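Maltness Reusable Heat and Cold Wrap – Knee, Shoulder and Lower Back

Product code 2902
Range: Drug-free comfort
Supplied by Bundivau Health Supplies
Page last revised 2018-02-13

Overview

The Maltness wrap is a reusable gel pack in a fabric sleeve, used to apply heat or cold to a joint or muscle. It contains no medicine and releases nothing onto the skin. It can be used on its own for the everyday aches that follow gardening, lifting, sport or a long drive, or alongside other treatment where a doctor, pharmacist or physiotherapist agrees.

The wrap does not treat the cause of joint disease. It is intended for short-term relief of soreness and stiffness. Pain that is severe, that wakes you at night, or that does not settle within 7 days should be assessed by a health professional.

The sleeve is the same for all three body sites. The straps differ, and are sold with the pack as a set. Please check the strap type before ordering, as opened sets cannot be returned for hygiene reasons.

What is in the box

1 gel pack, sealed
1 fabric sleeve with hook-and-loop closure
2 elastic straps (one short, one long)
1 instruction leaflet

The lower back set has a single wide belt in place of the short strap. The long strap is still included and is used to extend the belt.

Specifications

Fill: water-based gel, non-toxic, colour blue
Pack film: two-layer, welded on all four sides
Sleeve: brushed polyester outer, cotton-blend face on the skin side
Straps: elastic with nylon hook tabs
Latex: none used in the pack, sleeve or straps
Heating method: microwave or warm water
Cooling method: freezer or refrigerator
Sleeve care: machine wash, cold, gentle cycle
Pack care: wipe clean only
Rated service life: 100 heating cycles

The service life refers to heating only. Cooling places little load on the weld and is not counted. A row of tick boxes is printed on the back of the leaflet for users who want to keep a record. A pack that has reached its rated number of heating cycles can still be used cold, provided the film is sound.

Choosing heat or cold

Cold is generally used soon after a strain, sprain or knock, while the area is swollen or feels hot to the touch. It numbs the area and may limit swelling.

Heat is generally used for stiffness, muscle tightness and long-standing soreness with no swelling. Many people with stiff hands or knees prefer it in the morning before moving about.

Do not use heat on a fresh injury, on a swollen joint, or over an area that has had a heat rub or liniment applied. If you have used a rub, wash it off and wait until the skin feels normal. Do not use cold on an area with poor circulation.

Where neither seems to help, stop. More sessions or a hotter pack will not improve the result and may injure the skin.

Heating the pack

Remove the pack from the sleeve. Check the film and the four welds for splits, bubbles or stickiness. Lay the pack flat on a clean microwave-safe plate, with no corner folded under.

Follow the time table printed on the leaflet for the wattage of your oven. Start with the shortest time given. Stand the pack for a minute, knead it through a folded towel to spread the heat, and test it against the inside of the forearm. If it is not warm enough, return it to the oven in short bursts. The total must not exceed the maximum time in the table.

Turntable ovens give a more even result. In a flatbed oven, turn the pack over halfway through.

A pack that has been in the freezer must return to room temperature before it is heated. Heating a frozen pack produces hot spots in the gel and is the most common cause of weld failure in returned goods.

For warm water heating, place the pack in a basin of hot tap water until it is comfortably warm. Do not boil it, and do not heat it in a conventional oven, on a stovetop or on a heater. Dry it fully before putting it back in the sleeve.

Cooling the pack

Place the pack flat in the freezer for at least 2 hours. The gel stays pliable at normal household freezer settings. If it comes out stiff, the freezer is set lower than it needs to be, or the pack has been resting against the element. Leave it on the bench until it bends easily.

A refrigerated pack gives a milder cold and suits older users or those with sensitive skin. It can be stored in the refrigerator between uses.

Keep the pack in a clean plastic bag if the freezer is also used for food.

Fitting the wrap

Knee: sit with the leg slightly bent. Centre the sleeve over the kneecap with the cotton face against the skin or light clothing. Fasten the short strap below the knee and the long strap above it. A finger should fit under each strap.

Shoulder: place the sleeve over the top of the shoulder with the wider end to the back. Pass the long strap across the chest and under the opposite arm. The short strap goes around the upper arm. Most people need help the first time.

Lower back: fasten the belt first, then slide the pack into the sleeve from the top. Do not lie on a heated pack or lean back against it in a chair. Body weight presses the heat into the skin and burns can occur at temperatures that would otherwise be safe.

Limit each session to the time given on the leaflet. Lift the wrap and check the skin partway through. Pale, blotchy or bright red skin means the session is over. Do not use the wrap while asleep.

Who should not use this product

Do not use the wrap if you have reduced feeling in the area, including from nerve damage related to diabetes. Do not use it over broken skin, a rash, a recent surgical wound, a skin graft or a medicine patch. Heat can increase the rate at which some patches release their medicine.

Ask a doctor before use if you are pregnant, have a circulation disorder, have a cold-sensitivity condition, or have a metal implant near the area to be treated.

The wrap is not a toy and is not suitable for infants. Older children may use it with an adult present. People who cannot remove the wrap without assistance should not be left alone while wearing it. 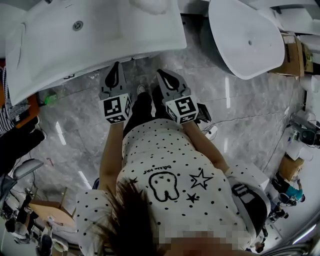

Polka-dot T-shirt with tooth and star print, near a white washbasin.

Cleaning and storage

Wash the sleeve and straps by hand or in a laundry bag, with the hook tabs pressed closed. Use a mild detergent. Do not use bleach or fabric softener, as softener reduces the grip of the tabs. Dry in the shade. Do not tumble dry or iron.

Wipe the gel pack with a damp cloth and a drop of dish soap, then dry it. Alcohol wipes may be used occasionally, though repeated use will dull the film.

Store the pack flat and away from direct sunlight. Folding it for long periods creases the film, and splits nearly always begin at a crease.

If the pack leaks, discard it in household rubbish. Wash any gel off the skin with soap and water. If gel gets into the eyes, rinse with running water and seek advice if irritation continues. Do not try to repair a pack with tape or glue.

Replacement parts

Gel pack, standard – fits knee and shoulder sets
Gel pack, long – fits lower back set only
Sleeve, standard
Sleeve, long
Strap pair, knee and shoulder
Wide belt, lower back

Worku straps from the earlier range have the same hook width and will fit the current sleeve. Tuvus straps will not. The Tuvus tab is narrower and pulls free under tension.

Warranty

The pack and sleeve are covered against faults in materials and workmanship for 2 years from purchase. Cover does not extend to overheating, punctures, or packs heated from frozen. Proof of purchase is required. Keep the faulty item until the claim has been answered, as we may ask for it to be sent in.

Product enquiries: Wing-yan Chiu, Technical Support, Bundivau Health Supplies. Please quote the product code and the batch number, which is stamped along the short edge of the gel pack.

Always read the leaflet and follow the directions for use. If symptoms persist, see your doctor or pharmacist.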